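Setting Up Your Covden Rigid Heddle Loom
Part 2: Warping for your first scarf

If you've made it through Part 1, your loom is standing up, the two beams turn freely and you've got a heddle sitting in its block. Good! Now we get to put some yarn on it. I was so nervous my first time that I put this off until March, and then it took me one evening and a pot of tea, so please don't do what I did.

Before you start
You'll need the warping peg and clamp, the threading hook, a roll of brown paper, good scissors and two balls of smooth yarn. I use Phetsri wool in the medium weight for teaching because it's strong and doesn't fuzz up. Save the mohair for later, okay? It sticks to itself and you'll say words.

Note: Give the yarn a sharp tug between your hands. If it drifts apart or snaps, use it for weft only.

1. Clamp the loom to a sturdy table with the back beam facing the edge. The ratchets should be on your right when you stand behind it. Check that both pawls are engaged.

2. Clamp the warping peg to another table or a shelf. For a scarf with fringe I set mine around 2 yards away, measured from the back beam. Try to keep the peg level with the loom.

3. Find the center of your heddle and mark it with a scrap of bright thread. Count out from there to both sides, so that your scarf sits in the middle. A crooked scarf is still warm, but it rolls on badly.

4. Tie your yarn to the back apron rod with a double knot. Put the ball on the floor in a bowl so it doesn't go visiting under the sofa.

5. With the hook, pull a loop through the first slot, walk it over to the peg and drop it on. Go back, take the yarn around the apron rod, and pull the next loop through the next slot. Keep going! Slots only for now, the holes come later.

Caution: Don't pull hard. Every loop should be snug, with a little bounce to it. If the peg starts to lean toward the loom, you're pulling too much, and a clamp that lets go can hit your shins (mine did).

6. When you reach your full width, cut the yarn and tie it off on the back rod. Slide the loops off the peg, hold on to the whole bunch, and cut through the end.

7. Wind on. One hand keeps the warp under tension while the other turns the back beam. Feed in the brown paper as you go so the layers stay apart. Stop when the ends hang a hand's length or so in front of the heddle.

Note: My friend Radosław Sobczak likes to comb the warp with his fingers at this point. I used to do it too, but it made my tension worse. A gentle shake and a steady pull work better for me.

8. Now thread the holes. Each slot has two ends in it. Leave one where it is and take the other through the hole beside it, always to the same side.

9. Tie the ends to the front rod in groups of 4, starting in the middle and working outward, one group on the left, then one on the right. Use half a surgeon's knot first. Pat the warp with your palm, tighten anything that feels soft, and only then finish the bows.

10. Weave a few rows of thick scrap to spread the warp. Old T-shirt strips are great for this. Beat softly and watch the gaps close up.

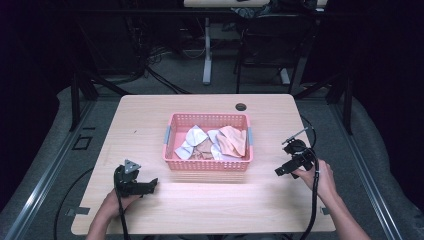 If something looks wrong
Two ends lifting together: you've skipped a hole or threaded one twice. Untie just that group, fix it and tie it back on.

One loose thread: hang a small weight from it over the back beam. A big paper clip does fine.

Heddle won't stay in the up position: the older blocks had a shallow notch. Ask for replacement block 1228 and swap both sides at once.

Part 3 covers winding your shuttle and the first real inches of scarf.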